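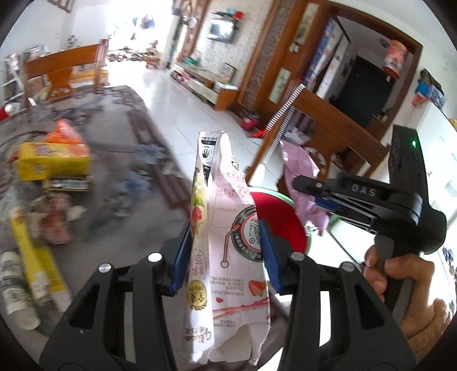
Figure 3. Left-hand view from the gripper camera, flattened carton held between the pads. The second gripper is at right.

Skuvitz Handheld Collection Kit — Operator Manual
Contents | Charging | Pairing | Recording | Review | Faults

3. Recording a table-clearing session

This section covers home recordings made with two hand-held grippers. Pair both units before you start (see Pairing). The Patau training method learns from the view of each gripper camera and the opening of the jaws, so both must be clear throughout.

3.1 Preparing the room

1. Leave the table as the household keeps it. Cartons, bags and wrapping should stay where they are.
2. Check that you can walk round the table without catching a chair.
3. Note any open door or bright window in the session log. Strong backlight is allowed, but the log entry is used when clips are sorted.

Note: Torn and crushed packaging is wanted. In the Henare trial, a policy trained on 2,000 clips of intact boxes often closed too far on flattened ones. Adding clips of damaged cartons reduced this.

3.2 Recording a clip

1. Hold one gripper in each hand, with your fingers round the handle and clear of the linkages.
2. Check that the indicator light on each housing is green.
3. Start the clip with both jaws open and empty.
4. Bring the blue pads to opposite sides of the item. Close until it is held, then stop. Do not squeeze to test the grip.
5. Lift the item clear of the table and keep it in view of the camera for 2 seconds.
6. Use the second gripper to hold a bag open or move something out of the way.
7. Release the item, open both jaws and end the clip.

A carton may be picked up either way up. Do not turn it to make the printing readable.

Caution: Keep thin plastic bags away from the joint pins. If a bag is drawn into the linkage, end the clip and switch off the unit before pulling it free.

3.3 Checking the clip

Play back the first clip of each session before going on. Both pads should be visible at the moment of contact. Dropped items are kept — mark the clip "drop" and carry on. Delete a clip only if tracking was lost, which shows as fault code 29.

Contact: Trukance support desk | © Trukance | Back to top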